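Dirkelden Robotics Practicum
Handout 3: Handling household objects
Revised 3 June 2026

Read this before your bench slot. It replaces the September version, which still referred to the old hand controller.

Weeks one to three covered single-arm reaching. From now on every exercise uses a hand in contact with an object, and the grading changes accordingly. You are marked on the contact you plan and on how well your log explains it.

Terms used below

Contact face — any side of the object that a fingertip touches.
Support finger — a finger that carries weight or stops the object from tipping.
Free finger — a finger that touches nothing. Note these too.

Fingers at a tissue box, and two hands with a dark object between them:
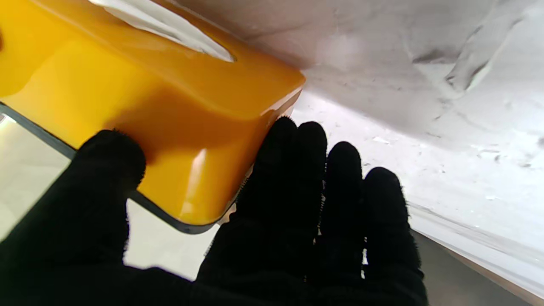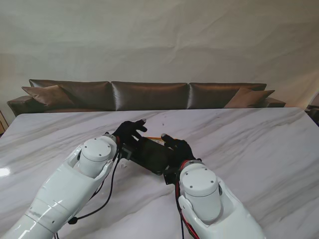

For each grasp, write down the contact faces first and the fingers second. Students who start with the fingers tend to leave out the thumb. Rounded corners get their own entry in the log, separate from the two faces they join.

Glossy surfaces slip earlier than the Sulari simulator predicts. Start with the lowest closing force and go up one step at a time. Do not change force and wrist angle in the same trial.

Logs

Save each trial under your group name (Inga or Flirkover) and the trial number. The shared set has 2,553 trials so far, and 146 of them are unusable for lack of a label. Fill in the label before you leave the bench.

Due next session: one page, one grasp, with a sketch. Bring it on paper.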